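Participants wanted: walking and foot comfort study, Brormont

Posted December 14, 2019

The Dakano walking group is looking for 30 adults to take part in a study of foot comfort during everyday walking. It runs for eight weeks and starts in the new year. You do not need to be a runner or an athlete. We want people who walk to work, walk a dog, or spend most of a shift on their feet.

What you will do

Come to our office on Lemaire Street for a first visit of one hour. We will measure your feet, ask about past injuries and give you a pair of insoles to wear in your own shoes. After that, walk at least 2000 steps a day and fill in a short comfort diary each evening. The diary takes two or three minutes and can be done on paper or online. There are two more visits, one in week four and one at the end.

Who can take part

You must be 18 or older and able to walk for 30 minutes without stopping. You should own a pair of lace-up shoes with a liner that comes out. Please do not apply if you have had foot or ankle surgery in the past year, if you wear prescribed orthotics, or if you are already in another walking study.

Payment

Participants who finish all three visits receive $200. If you drop out after week four you receive half. Bus fare is paid back at each visit, so bring your receipts. Parking behind the Hunier building is free after 4 p.m.

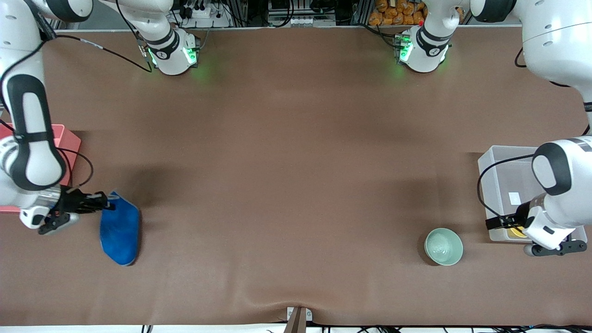 Can I keep the insoles when the study ends?

Participants keep the pair they were given, along with a copy of their foot measurements if they ask for one at the last visit.

How to apply

Call the front desk or stop in on a weekday and ask for Pantelis Athanasiadis. Leave your name, shoe size and the best time to reach you. Evening visits fill up first. A second group will start in August, and you can ask to be put on that list.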